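Shared Workshop Puts Its Tube-Sorting Arm Through a Simulated Bench First

Posted 2023-04-20

Members of the Dutevholm shared workshop are building a small robot arm cell that will move capped sample tubes between racks, and so far most of the work has been done in simulation.

The project is called Vovora. It was started in February by Jintana Wiriya, who rents a bench at the workshop and runs a small soil and water testing business in the evenings. Her tubes have to be moved from a sample rack into numbered blocks, left there for a set time, and moved back again. She has been doing that by hand.

"It's dull work and I make mistakes when I'm tired," Wiriya said. "I wanted something on the bench that would do the moving while I did the paperwork."

The simulated bench has a blue mat on a wood tabletop, with the arm bolted to a square platform at the back. The four numbered blocks stand in a row on a base strip, and the samples have a bright blue rack of their own. Another rack is set aside for blanks, the clean tubes that get run alongside the real samples as a check. 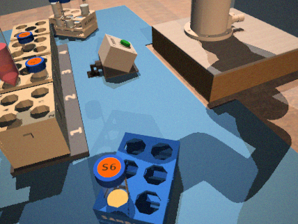

The sample rack, the numbered blocks and the foot of the arm in the Vovora simulation.

The arm will be a secondhand unit, bought from a closed packaging shop for $400. Wiriya and her building partner, Oranuch Sitthichai, have it in pieces at the moment. Two of the joints needed new bearings, and the original controller was missing when they picked it up. Sitthichai is writing the replacement software and built the simulated bench to test it.

The rack models were drawn first. Sitthichai measured Wiriya's existing racks with calipers, drew them up, and used the same drawings for the simulation and for the parts that will be cut in the workshop. Caps have been the slow part. A cap that sits at an angle can catch on the gripper, and the software has to decide whether to try again or leave the tube where it is.

"In the simulation I can drop a tube 43 times before lunch and there's no glass to sweep up," Sitthichai said. "I'd like to get the dropping over with before we plug in the real one."

Each run starts with the tubes in different places. Some are set in the sample rack and others are already in the blocks, and the software is given a list of where each one should end up. Sitthichai changes the lighting between runs as well, so that strong shadows on the mat don't throw off the part of the program that finds the holes. The camera on the real bench will be next to a window, and she expects the afternoon light to be a problem.

The room around the bench was modeled too. It has a door, an outlet and wood flooring. Sitthichai said she added them after an early version of the program did well against a plain background and badly against anything else.
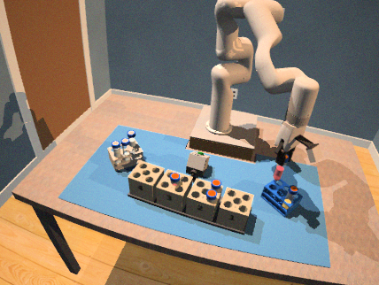

Can the same software run the real arm without changes?
Most of it can, but the joint limits and the gripper force will have to be set again on the real hardware, and the camera position needs to be measured once everything is bolted down.

The real platform is being made from leftover hardwood donated by Chareonsuk, a cabinet shop on the same street. It has been glued and is waiting to be drilled for the arm's mounting flange. The numbered blocks will be cut on the workshop's router after that. Wiriya had thought about printing them in plastic but decided against it when a test print warped.

The gripper is coming from Bidetti, a small parts seller that Sitthichai has used for other projects. It was ordered with longer fingers than standard so that it can reach a tube without bumping the caps next to it. The spacing of the holes may still have to change. In the current drawings the fingers clear a neighboring cap by 2 millimeters, and Sitthichai would like more room than that.

Workshop rules call for a guard around any machine that moves without someone holding it. The pair plan to use clear panels on three sides with a hinged one at the front, wired so that the arm stops when the panel is opened. An emergency stop button will be mounted on the edge of the table. Neither the guard nor the button is in the simulation, and Sitthichai said they will be tested separately with the arm unloaded.

Wiriya does not plan to use customer samples at first. The early runs on the real bench will be done with colored water - she has a box of old tubes for it - and she will keep moving the paid work by hand until she is satisfied with the results.

The drawings for the racks and blocks are on the shared drive at Dutevholm, in the Vovora folder, and members are free to copy them. The control software will be added once the wiring is settled. Anyone with experience in repairing older arm joints, or with a spare 24-volt power supply, is asked to leave a note at Wiriya's bench.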